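Back from the Pivalmont home care meeting in Mackay. A few people asked me to write up the session on home oxygen concentrators, so I'm putting my notes here in a thread. I work for a small equipment supplier. We deliver, set up and service these machines in people's homes.

Most of what follows is everyday service stuff. If you have a medical question about your own oxygen, ask your prescriber. I can't answer those and won't try in the replies.

First talk was Remedios Tagle on filters. She runs the service desk at Fongate and she had gone through one spring and summer of their calls. The most common call was "the machine is louder than it was." A lot of those ended with a dirty intake filter.

Her desk mailed 400 filter kits to customers with a one-page sheet. 397 were confirmed delivered. The other three came back with old addresses. She then had someone phone a part of the list to ask if the filter had been changed. Plenty of people had put the kit in a drawer.

The reason they gave was that they didn't know which door or panel the filter sat behind. The sheet had a drawing of a different model. She had the sheet redone with one drawing per model and a large arrow.

We have the same problem. Our sheet was written for a machine we stopped supplying. I've pulled it as of this morning.
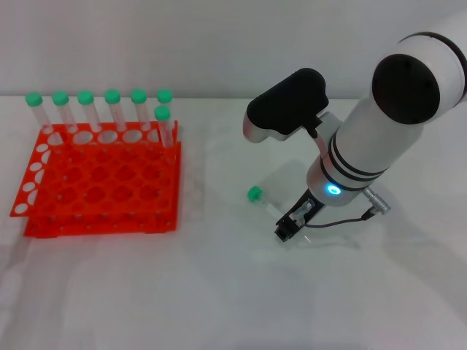
Test tube rack, white tabletop.

Next, tubing. Gerardo Ambrosio spoke on long tubing runs in the home. He is a respiratory therapist and does home visits, so it was practical.

His points: people add a length of tubing when they move the machine to another room, then add another. Each joint is a place to leak or pull apart. Some of the people he visits have three connectors in the run and don't remember adding them.

He asks them to walk their usual route through the house while he watches the tubing. Bed to bathroom, bathroom to kitchen, kitchen to chair. He looks for where it catches. Chair legs and the bottom corner of doors came up a lot.

His advice to suppliers was to write down the tubing length at setup and check it against what is there at each visit. We record the machine serial number and the flow setting. We don't record tubing length. It would take one more line on the form, so I've asked for it.

Someone in the audience asked about colored tubing. Gerardo likes it for people with low vision, and for anyone with a carpet close in color to the clear stuff. He also said some people refuse it, as they don't want visitors to notice it. He leaves that up to them.

Placement of the machine. This one was on a panel, so I'm mixing several speakers here.

Keep it out of closets. Everybody says this and people still do it, mainly for the noise. The machine needs room to pull in air and push out heat. The manual for your model gives the clearance. Go by that.

Keep curtains off it. One speaker said a winter curtain is worse than a summer one: heavier, longer, and it gets drawn at four in the afternoon and stays drawn.

A thick rug underneath can be a problem on models with a low intake. A flat, hard floor is easier on the casters too.

Noise got its own discussion. A machine against a shared wall will sound louder in the next room than in its own. Moving it a short way off the wall often helps, and costs nothing. Try this before you ask for a swap.

Power. The panel spent longest on this and I was glad of it.

Plug the concentrator straight into the wall outlet. Most manuals say no extension cords. We still find them at every other service call, usually behind a couch.

If you live somewhere with storms, ask your supplier what the backup plan is and get it on paper. The usual plan is a backup cylinder, and you want to know how long it lasts at your setting. Then ask who you call when it is half gone.

Many power companies keep a list of homes with medical equipment. Being on it doesn't mean your power comes back first. It may mean you get a call ahead of planned work. You generally have to apply and then renew, and renewals get missed. Put it on the calendar. I tell our customers October, when they are changing other things over for winter anyway.

One talk was about alarms. Fongate is testing a card called Trarutgate that hangs on the machine handle. It has the alarm lights on one side and what to do on the other, in large type. No paragraphs. They printed 600 of them for the first round.

I got to hold one. The type is a good size. The plastic is slippery, so you need to hang it by the loop and not lean it on top. They want comments from suppliers before the second printing.

My comment was that the phone number should be on both sides. At two in the morning you don't want to turn a card over to find out who to call.

Second comment, from the person next to me: leave a blank box for the customer's own flow setting, filled in with marker at setup. Family members often don't know it, and a paramedic will ask.

A short session on humidifier bottles. Use distilled water if your instructions call for it, and follow the cleaning schedule that came with the bottle. Check that the lid is threaded straight. A crossed lid leaks, and the person feels no flow and thinks the machine has failed. Our techs drive out for this more than I would like.

If you think there's no flow, the trick several suppliers teach is to put the end of the cannula in a glass of water and look for bubbles. Then work back from there. Kink, joint, bottle lid, machine, in that order.

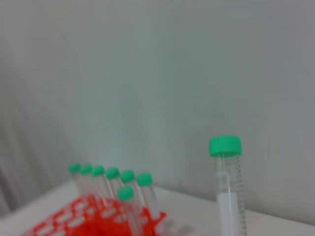 Red-orange rack, pale wall behind.

The last talk before lunch was on fire safety. I'm going to be plain about it. No smoking in a home with oxygen in use, by anyone. No candles, no gas stove while wearing the cannula. Oxygen stays in clothing and bedding for a while after the machine is off.

The speaker's point was that suppliers say this once, at setup, on the same day as fifteen other things. People are tired, often just out of the hospital, and there is a stranger in the living room with a clipboard. They sign the form. A week later they remember very little.

She wants a second talk, by phone, a week or two in. Only fire safety and the backup cylinder. Her group tried it with 100 new customers. She didn't claim any results from it, only that the calls ran short and people had questions they hadn't had on day one.

We're going to try that. I don't know yet who will make the calls. Probably me to start with.

Travel. Portable units came up in the hallway more than in the sessions. If you are flying, call the airline early and ask for their form. Your doctor may have to sign it. Bring more battery time than the flight takes, and carry the charger with you on board. Don't check it.

Also, a portable on pulse mode isn't the same as your home machine on continuous flow. The number on the dial doesn't mean the same thing. Ask your prescriber before you switch from one to the other, including at night. I said no medical questions, but this is the one I wish everyone would ask.

What I didn't get to: the billing session, which was full, and the one on children's equipment. If you were in either, please reply with your notes and I'll repost.

Things I'm changing at our shop, so I can be held to it:
New filter sheet, one drawing per model.
Tubing length on the setup form.
Fire safety call after the first week.
Flow setting in marker on the machine card.

A couple of people have asked if the slides will be posted. Pivalmont told us they go out by email to people who registered. Gerardo said he's fine with his being shared, so message me if you want those. Remedios is checking with her office about hers.

Edit to the filter post: washable and disposable filters are different parts. If yours is washable, let it dry all the way before it goes back in. Thanks to the two people who wrote to me about this.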